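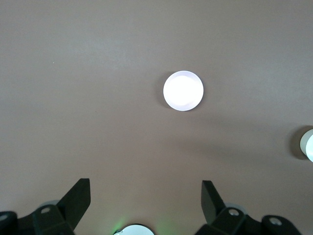
Small plates are not a favor to anyone

2 min read

Went out again last night. Same thing. Server comes over, big smile, "have you dined with us before?" and I know whats coming. The plates are meant for sharing. We recommend two to three per person. They come out as they're ready.

As they're ready! Meaning whenever the kitchen feels like it. The beans land first and sit there getting cold while four people do the polite thing. Then three dishes at once and no room for elbows. Then a long nothing. Then the fish, after everybody has mentally gone home.

I used to like this. When Escobedo opened on the corner it felt loose and friendly and you could try a lot of stuff for not much. Now every new place does it, the noodle place does it, even Mandia does it, and Mandia used to serve a pork chop so big it came with a box. Last July they redid the menu and the chop is now "pork, apple, mustard." Two slices. One is going to the person who talks fastest.

The bill is where it gets me. 172 dollars for two of us, one drink each. We stopped for a sandwich on the way home. My friend Hyun-seo Oh defends the whole thing, says it's how her family always ate, everything in the middle, everyone reaching. Fine, but her mother puts out a mountain. Rice, soup, refills before you ask. Nobody at that table is doing division. Sharing works when there's plenty. Sharing five meatballs among four adults is a negotiation.

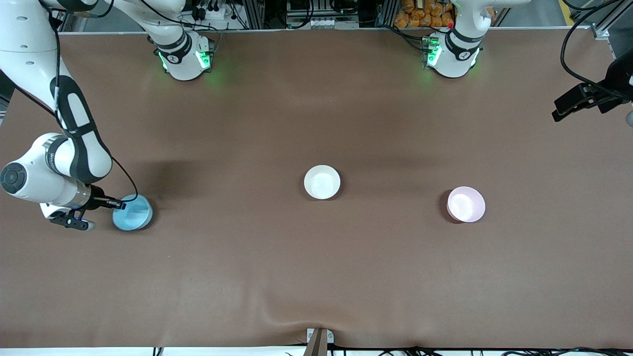 And the tables. Nobody redesigned the tables. Restaurants bought in to a way of eating that needs acres and kept the same little two-top, so you spend the night stacking, shifting, handing things back half finished. Three round bowls want a big brown stretch of tabletop like the one up there, nearly edge to edge, and what you get at Nestard is a stool and a ledge. I had a bowl of squid in my lap. In my lap, at 14 dollars a bowl.

People say it's about variety. Maybe. I think it's about never having to commit to a dish being dinner. If a main course is bad, you send it back, you remember it. If a small plate is bad, well, there's another one coming, order one more, what about the carrots. Bad cooking gets lost in the crowd.

Also it's murder on anyone shy, or slow, or with an allergy. My brother can't have nuts and ends up guarding one dish all night like a dog.

I'm not asking for much. Put a plate in front of me. Put potatos on it. Let me eat it start to finish without checking if anyone else wanted the last bit. If I want to try yours I'll ask, and you can say no, same as always.

Gurside still does it that way. Meat, two sides, roll. Go there before somebody sells them on the idea of a "journey."

Comments

dell_r: The ledge at Nestard!! My knees still hurt.

Pattycake: Disagree, I have a small appetite and regular portions are a waste for me. Order what you like and don't share it, who's stopping you?

mo in the valley: Gurside roll is the best thing in town and please stop telling people

Get new posts by email. Enter your address to subscribe. Unsubscribe any time.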